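Arkstead Facilities Forum
Board: Lost Property and Front Desk Procedures
Thread: Unclaimed phone cases – retention period and labeling

stesov_frontdesk
Posted Tuesday, 9:10 a.m.

Colleagues are asked to comment on the handling of phone cases received as lost property. The present procedure places them in the same category as umbrellas and water bottles, with a retention period of 15 working days. The front desk at the Stesov building has found this arrangement unsatisfactory. Cases are seldom claimed within the period, they are difficult to tell apart, and the register entries are frequently limited to the words "phone case, clear."

I would propose a separate category with its own drawer, a short written description for each item, and a retention period to be agreed in this thread.

peno_reception
Posted Tuesday, 9:42 a.m.

Peno reception supports a separate category. We do not support a longer retention period. A phone case is an inexpensive item and most owners replace it within days. Our drawer is already full, and the request to keep such items for a term or longer would require storage that we do not have.

We would also ask that cases containing cards or transit passes be excluded from the new category. Those must continue to be recorded as personal documents and locked away on the day of receipt.

molefe_library
Posted Tuesday, 10:25 a.m.

The library takes a different view on retention. Our visitors often return only at the start of the next borrowing period, and we have had claims well after the 15 days had ended. Price is not a suitable measure. Several owners have told us that the case was a gift.

On descriptions, we agree that "clear" is of no use. The register should state whether the back is clear, frosted or solid, whether the rim differs from the back, and where the openings are placed. The position of the openings generally allows staff to narrow down the model of phone without asking the claimant to hand over the device.

stesov_frontdesk
Posted Tuesday, 11:05 a.m.

Thank you. The point regarding openings is accepted. Under the present wording the case below would be recorded as "clear," although the back is plainly frosted and only the rim is clearer.

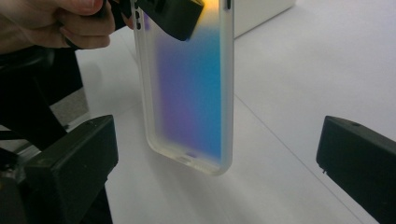
Draft wording for the register

Item: phone case, frosted translucent white plastic. Rim thicker and clearer than the back. Rounded corners at the bottom. Two small oval openings, one above the other, on one long side. Narrow slot near the top of the opposite side. Openings in the bottom edge for charging port and speaker.

Comments on the wording are welcome. Shelf tag 430 is available for trial use.

peno_reception
Posted Tuesday, 11:31 a.m.

The wording is too long. The register field at Peno accepts one line, and staff at a busy counter will not write six. We suggest "frosted white, clearer rim, two ovals one side, slot opposite." The remainder can be checked against the object when a claim is made.

I would also question the word "white." With color showing through the back panel, as it does here in blue and violet, a claimant may well describe the same case as blue. Staff should be instructed to record the plastic itself and to disregard whatever can be seen through it.

molefe_library
Posted Tuesday, 1:15 p.m.

We would prefer that both be recorded. If a claimant says "it looks purple from the back," the desk should be able to find the entry. A second field for apparent color would resolve the matter – the library register already has one for scarves and bags.

stesov_frontdesk
Posted Tuesday, 2:20 p.m.

The shorter wording will be adopted for the first field. A second field, "apparent color," will be optional. Peno may leave it blank.

On retention, there is no agreement. I suggest that each building keep its current period through September, and that the library be permitted to extend its own by 5 working days where a written inquiry has been received.

peno_reception
Posted Tuesday, 2:48 p.m.

Acceptable, provided that items extended in this manner are held at the library and are not forwarded to our drawer.

molefe_library
Posted Tuesday, 3:30 p.m.

Agreed. Please confirm whether the new tags are to be tied or adhesive. Adhesive tags leave a residue on soft plastic, and we have received 3 complaints on that subject.

stesov_frontdesk
Posted Tuesday, 3:52 p.m.

Tied, through the charging port opening where there is one. Tags may be collected from the Stesov desk during opening hours.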